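Open day at Grondeck: folding clothes by hand, for robots
Student project report, by Zsolt Pálfi
February
Reading time: 3 minutes

Our group chose the open day at Grondeck for the practical part of our project. The subject of the project is how household robots are taught simple work, and we had already read a lot but seen very little. There were 43 visitors that morning, most of them students like us. We were divided into small groups and every group got a different task. One group set a table, one sorted cutlery, and ours was folding clothes.

Before the demonstration there was a short talk. The main point was that a robot arm does not learn folding from written rules. It learns from many recordings of people who do the same job with grippers in their hands. For one task, such as folding a sweater, the team wants 500 good recordings before they begin the training. On the day of our visit they had 412.

Then we went to the bedroom, where the work is done on a normal bed. I liked this choice. A bed is soft, the sheet moves together with the clothes, and a pattern on the sheet makes it harder to find the edge of a garment. At the university we always tested on a grey table, and I now think our results were too good for this reason.

You hold one gripper in each hand and you may not help with your fingers. Opening and closing is easy to learn. What is difficult is to take only one layer of the knitwear. In my first tries I took two layers each time, and the whole sleeve came with them. After 30 minutes of practice I could do a fold which was accepted, but it was slow.

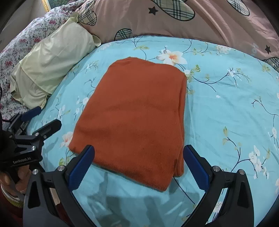

Despina Karagiannis told us that the slow folds are also useful, as long as the person does not stop in the middle to think. A pause is learned by the robot in the same way as a movement, she explained, and later it will wait at the same place without any cause. After this I tried to plan the full fold before I touched the sleeve - it helped me more than the practice.

In the last part we saw the trained arm, which they call Ballus. It folded a towel without problems. With a shirt it was less sure, and it lost one corner two times. The staff did not hide this, and they let it try again from the start. I would have liked to see it with a sweater too, but that training is not finished.

For our project I take two things from the visit. First, we will repeat our own test on a soft surface with a pattern. Second, we will write down who made each recording, because in our group everybody folded in a different order, and in our data from the autumn we did not note this at all. Our supervisor has agreed to lend us the room for the second test.

Comments

Nikolovski: Did they say how they decide if a fold is accepted? Is it one person who looks, or a measurement?

Zsolt Pálfi: One person looked at each of ours. I did not ask about a measurement, sorry.

Zoline: I was in the cutlery group. Forks were terrible, spoons were fine. I can send you my notes if you want to compare.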